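Can a machine clear a table yet?
General discussion, 2 pages

bevholm_dad
Nov 18, 2018
We run a reading area with round tables, armchairs and a lot of shelves. Every evening someone puts things back where they belong: mice, mats, magazines, books left on the chairs. I'd like to hand the table part to a machine. A see-through mouse on a wooden top is the sort of item I mean. 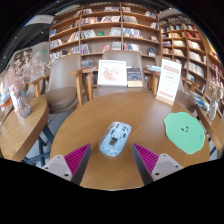 Which part of the job is hardest for a machine at the moment?

Knowing where things go. Picking up one item from a bare patch of table is mostly sorted, but deciding that a book on a chair belongs on a shelf is another matter.

Sernance70
Disagree. Picking up is not sorted. Clear plastic still confuses a lot of depth sensors, and a flat mat is worse. I spent August on that at Maillard and we dropped one item in three.

t_eskola
Three of our tables have glass vases near the edge. I wouldn't let an arm swing about near those. Slow is fine, but then a person is quicker.

bevholm_dad
Fair point on the vases. I could live with slow if it ran after closing. The chairs are my other worry, as they sit close in and things get left on the seats.

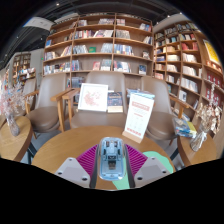 I'd start with the tabletop only and leave the seats and shelves to staff. Brunach quoted me 2,564 for a trial, arm included.

Sernance70
Ask them for the drop rate before you pay.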